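Feka is looking for sorting assistants, Istbridge

In our hall at Istbridge we receive mixed household goods from house clearances and from shops which return unsold stock. The goods are small things for the most part: toys, hairbrushes, cups, everything that fits in a metal bin. Your task is to take them out, look at each one and decide where it should go next.

We have 3 places, beginning in August. One shift is 15 hours per week, in the mornings. Experience is not necessary, but you should be patient and have a good eye for small damages.

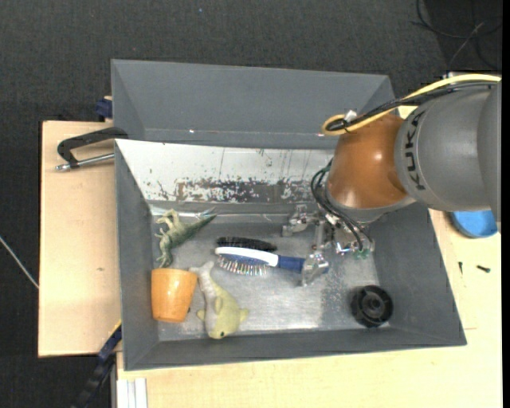
You will work standing at a table, and you may change to a high chair when you wish. Each type of object has its own number in our list (there are 82 at present), and in the first week a colleague will sit with you until you know the common ones. Please wear closed shoes. Gloves we give you.

It is also important that you can write a short note in English when an object does not belong to any number.

To apply, please send one page about yourself to Urszula Stępień at the Feka office in Istbridge. A photograph is not needed. We answer to every letter.

Recent vacancies
Driver with own van, Predska
Evening packer, Rivadeneyra
Stock clerk, Istbridge

This website uses cookies. Accept / Settings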